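Shop > Clubs & Classrooms > Gripper Kits
Kits Spares Club Corner Contact
Search products Go

Etar Two-Finger Hand Gripper – Club Kit

We first put the Etar together for the after-school robotics club at Plornis, where the students wanted a gripper they could carry around and try on whatever was lying on the table. It has grown up a good deal over the seasons (and so have they!), but it is still the same friendly black gripper, with angled fingers and brass-colored threaded inserts in the housings.

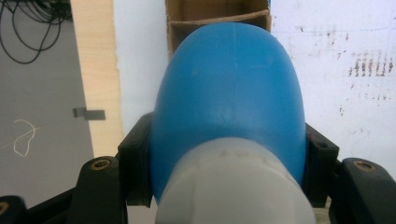
Etar fingers closed on a blue and grey-white plastic piece.

The club's project this year is a pick-and-place challenge for the Ruludeo meet in November, and they have been wonderfully patient about telling us what they like and what they'd change – mostly longer screws, which are now in the box. Teams of 2 share a kit quite happily, and a class set of 11 covers a good-sized group with a spare for the teacher. 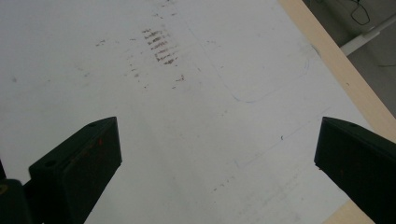
Fingers apart over the white work surface.

Each kit comes with both fingers, the housings, a bag of 20 screws and a printed build guide from Kauppinen. Finger pairs are sold separately too, and clubs are welcome to write to us about mixed orders.

Page updated 25 April 2022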